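[fitout] Re: stair, floor and tubes in the ground floor unit

April 2023
By Rebecca Sanna

Eoin Keogh wrote:

> I have the Sorodbridge unit down for pricing and the schedule I was
> sent in March only covers electrical. Before I put numbers together
> I need to know three things. Is the floor coating staying? Is the
> stair being boxed in underneath or left open? And are we replacing
> the ceiling fittings or only the tubes? The floor area on my copy is
> 155 square meters but it doesn't say whether that includes the
> footprint of the stair.
>
> Eoin

Eoin,

The 155 includes the stair footprint. Deduct it if you price the floor by area, but leave it in for the ceiling.

Floor: the epoxy stays. It is the gray-green finish and it runs right up to the dark counter. Enda Carroll tested adhesion at 5 points and none of them lifted, so there is no case for grinding back. Price a clean, a light abrasion and one clear topcoat. Please quote the strip along the counter as a separate line. It has to be masked and cut in by hand, and the counter has a gloss surface that will show any overspray. The loose items on top of the counter will be cleared by the tenant. Do not allow for protecting them.

Stair: the treads are wood and so is the handrail, with the posts running down toward the floor. The dark brown underside is visible from the main space, and the current drawing shows it boxed in with plasterboard. I would drop that. Boxing it in makes a closet with a sloped lid and a door that opens into the walkway, and it hides the fixings from inspection. Liam Mac Carthaigh wants the storage. He can have low shelving under there without a lining. Price both and mark the lining as optional.

The white panel on the right side of the stairwell stays in either case. So does the curved white beam over the stair. Neither is to be drilled for cable clips.
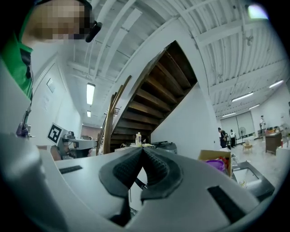
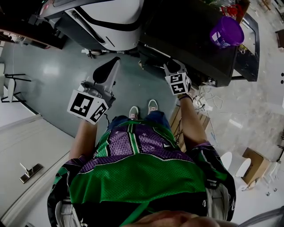 Ceiling: replace the fittings, not only the tubes. The present ones are fluorescent and the two sides don't match in layout. Jelínek quoted 1,117 for supply of the LED battens, excluding brackets. Ilteck has not come back with a figure. The deck is ribbed, so a batten fixed straight to it will only touch the high ribs. Allow a bracket at each end, and check clearance under the ducts before ordering. I measured roughly 2 inches at the tightest point and would not rely on that without a second reading from a tower.

The exposed beams are to be wiped down before any work starts on the floor. Dust in the topcoat was the main defect at Dastavus and it meant a second visit. Order of work is therefore ceiling, stair, walls, floor. White walls get one coat, same color, with patching as needed.

One item I can't answer: the fire rating of the existing stair finish. Catríona Ó Flaithearta has the product sheet, or had it. If it can't be found, assume the treads and the underside both need recoating and show it as a provisional sum.

Send the quote to the list as well as to me.

Rebecca

Recent in this list
Clear topcoat over old epoxy: abrasion grades
Handrail height where the landing has been raised
Re: Re: Dastavus snag list, final
Brackets for ribbed deck, who stocks them?
Parking at Sorodbridge during deliveries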